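Tumbler (drinkware)

A tumbler is a drinking vessel without a handle, stem or foot, usually cylindrical or slightly tapered, and usually found at the back of the cupboard behind the mugs. It is made in glass, ceramic, metal, melamine and a wide range of plastics, and is used for water, juice, milk, toothbrushes, pencils and, in many households, the temporary housing of spiders. The small coloured tumbler, which is the main subject of this article, is the version most often given to children and most often kept by adults after the children have moved out.

Name

The word is generally traced to early drinking glasses with a rounded or pointed base, which could not be put down until they were empty and tumbled over if anyone tried. The modern tumbler has a flat base and is valued for staying where it is put. The name was kept anyway. Attempts by sellers to replace it with "beaker", "water cup" or, in one Kutcombe homewares catalogue, "hydration cylinder", have had little effect on ordinary speech.

Form

A typical tumbler has straight or nearly straight sides, a flat base and an open top. The rim is the part on which opinion divides. A thin rim is thought elegant and chips. A thick rim is thought clumsy and survives, and it is the standard choice for picnic ware, school canteens and anywhere with a tiled floor.

Capacity varies more than the shape suggests. Small tumblers hold enough water to take a tablet with; large ones are sold to people who have resolved to drink more water and would like to do it in fewer trips to the sink. The two are seldom stackable with each other, though this is not usually discovered until they have been bought.

Taper is a matter of some consequence. A tapered tumbler nests inside its neighbours and saves shelf space. A truly cylindrical one does not, and a set of six will take up the space of six. Cylindrical tumblers are nonetheless popular — they look tidy on a table, and the shelf is behind a door.

Colour and translucency

Pale blue, aqua and green are the customary colours of the plain household tumbler, possibly on the theory that water ought to be seen in something resembling water. Makers have used these shades for so long that they are treated as neutral, in the way that beige is treated as neutral in carpets.

A slightly translucent wall has a practical use: it can give an idea of how much drink is left without the drinker having to look in. It also admits enough light to soften the colour, so that the same cup can seem stronger in a dim cupboard than on a brown table in daylight. Buyers replacing a lost member of a set are advised to compare colours in the room where the cups will be used, and then to accept that they will not match.

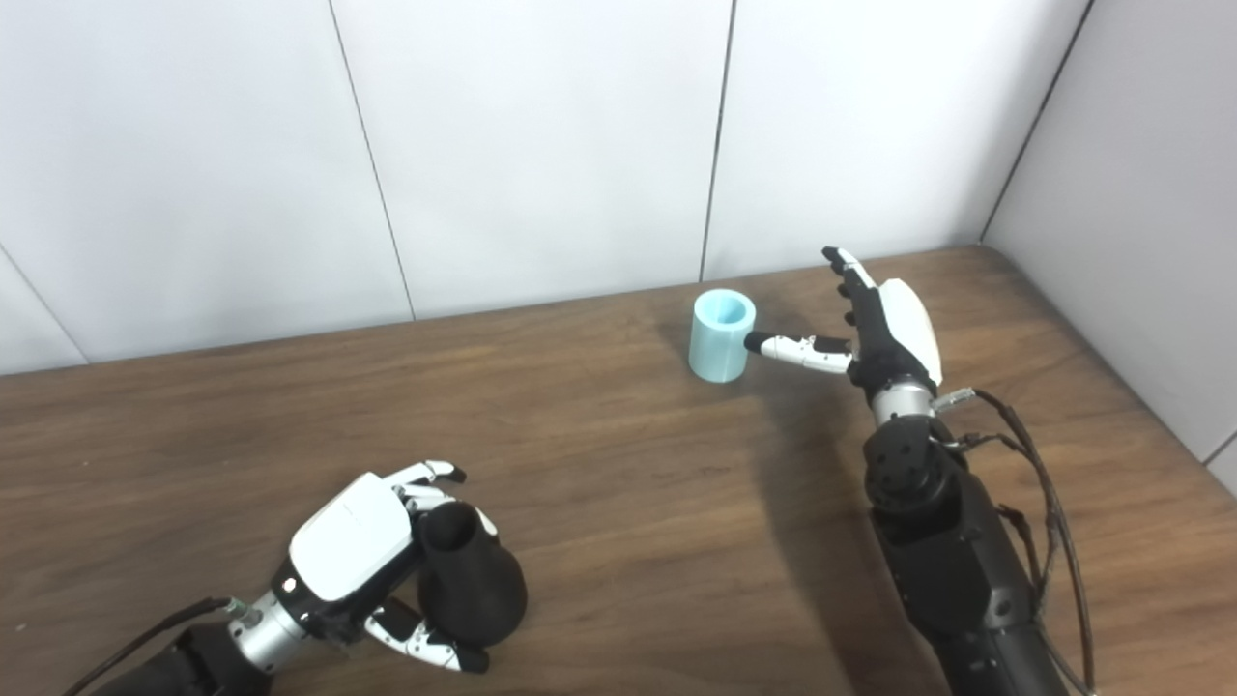
Readers of the Collance Household Review have objected that a pale cup on bare timber is an invitation to leave rings, and that any article on tumblers ought to mention coasters before it gets as far as colour. The objection is a fair one, although the coaster has its own literature, most of it ill-tempered.

Placement on the table

Formal table setting puts the water vessel above and slightly to the right of the plate, near the tip of the knife. Informal table setting puts it wherever there is a gap. A tumbler set well back from the edge is less likely to be caught by a sleeve, but must be reached for across whatever else is on the table, and reaching is responsible for a good share of the spills that setting it back was meant to prevent.

The usual grip is around the side, below the rim. Lifting from above, with the fingertips inside the mouth of the cup, is common among people clearing several at once and is disapproved of by everyone waiting to drink from them.

An empty tumbler is lighter than it looks, particularly in plastic, and can be sent across a polished tabletop by a careless nudge. The full tumbler is steadier and has more to lose.

Household varieties

The Ferow pattern, once common in caravans and beach houses, was a short, thick-rimmed cylinder sold in boxes of 4, each a different pastel. Complete boxes are now rare, the yellow having generally gone to the sandpit. A later edition of 900 sets was made in a heavier plastic and advertised as suitable for indoor use, a claim that had not been in dispute.

The Wan tumbler is taller and comes in 11 colours, of which several are grey. It is favoured by cafes, where it is put out beside the water jug for customers to help themselves, and where it is dried on a rack that holds 46. The rack is sold separately.

Care

Most plastic tumblers can be washed by hand in warm, soapy water. Those marked as dishwasher safe should go on the top rack, upside down and wedged against something heavier; a loose one will right itself during the cycle and finish full of grey water. Abrasive pads cloud a translucent wall and should be avoided. Tea stains may be lifted with a paste of bicarb soda, which should be left on for a time and then rinsed thoroughly, particularly if the next person to use the cup has not been told.

Cups stacked while damp may seize together. Twisting gently is the recommended remedy, followed by standing the outer cup in warm water while the inner is filled with cold. Pulling harder is the method generally used.

See also

Beaker
Coaster
Mug
Picnic ware
Toothbrush holder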